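How Two Robot Arms Learn to Put Gears Together
A Kids' Guide from the Forsyth School Robotics Club, Brurport
October 6, 2026

If you have ever dropped a tiny screw on a carpet, you already know the hardest thing about building machines. Small parts do not like you. They roll. They hide. They wait until you have given up and then they go up the vacuum cleaner.

The robots in our club have the same trouble, only they can't crawl around under the table looking sorry about it.

Our project is called Sindorura. It is named after a kind of tree, because we voted on the name right before lunch and it was the first good word in the book that was open. The job sounds easy. Two robot arms have to handle gears and get them to mesh. Meshing means the teeth of one gear fit into the gaps of the other, so when one turns, the other has to turn too.

A gear is a wheel with teeth. It doesn't bite, but it can pinch, so keep your fingers out.

Gears always work in company. One gear by itself is just a wheel with a bad haircut. Put a second one next to it and things get interesting. If the first gear turns to the right, the second turns to the left. If the first gear is bigger, the smaller one has to spin faster to keep up, a bit like a little kid walking next to a tall uncle.

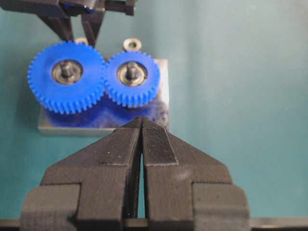 Why do gears have teeth?
The teeth stop the gears from slipping. Two smooth wheels pressed together can slide past each other when the work gets heavy. Teeth push on teeth, so the turning gets passed along.

Now for the arms. You have two hands, and you have been practicing with them since you were a baby. You can hold a jar with one and twist the lid with the other while arguing with your brother. A robot starts out with no idea that its left arm and its right arm are on the same team. Somebody has to tell it. In our club that somebody is whoever sat down at the computer first.

There are different ways to teach a robot a job. One is to write out every move, like a recipe: go up, go left, close, stop. Recipes are fine until a part is sitting a little to one side of where you said it would be. Then the robot closes its fingers on plain air and looks very proud of itself.

Another way is to show it. A person guides the arms through the job, over and over, and the computer saves each try. Then a program looks for what the good tries have in common. We have saved 386 tries since April. Our goal is 800, and we will get there if people stop bringing snacks to the computer table (you know who you are).
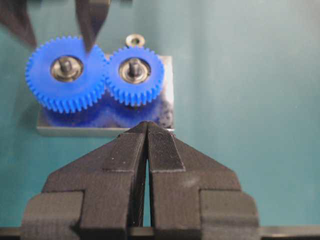
The tricky moment comes when the teeth of one gear land right on top of the teeth of the other. Tooth on tooth doesn't work. A person feels the bump and gives the gear a little wiggle without even thinking. A robot has to be taught to wiggle. Our coach, Heather Moffat, says that teaching wiggling is the most serious work she has ever done, and she used to fix elevators.

Too small a wiggle and the gear stays stuck. Too big and it misses the gap completely. We spent 12 club meetings on wiggling. One of our members made a chart of it, and it won a ribbon at the spring open house, beating a volcano.

The fingers matter too. Smooth fingers let smooth parts slide, so robot fingers often get bumpy pads where they touch things. The soles of your sneakers are bumpy for the same reason.

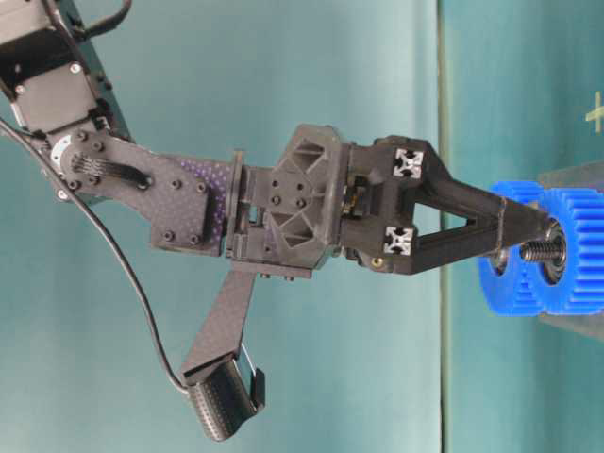

A fingertip meets a blue gear, close to the middle.

Next stop is Feria, the big club meet. Teams bring a robot, the robot does its job in front of the judges, and the parents all hold their breath at once. Last year our entry was a robot that sorted buttons. It sorted them very neatly into a judge's coffee.

Try it at home
Draw around a jar lid on thick cardboard and cut out the circle. Ask a grown-up for help with the cutting. Do the same with a smaller lid. Glue a strip of corrugated cardboard around each edge with the bumps facing out. Push a pin through the middle of each circle into a cork board, close enough for the bumps to touch, and turn one.

If the other one turns the opposite way, you have built a gear train. If it falls on the floor, look under the couch.

Words to know
Mesh: when gear teeth fit together.
Shaft: the rod in the middle that a gear sits on.
Gripper: a robot's hand, usually with far fewer fingers than yours.
Spur gear: the plain kind, with straight teeth around the rim.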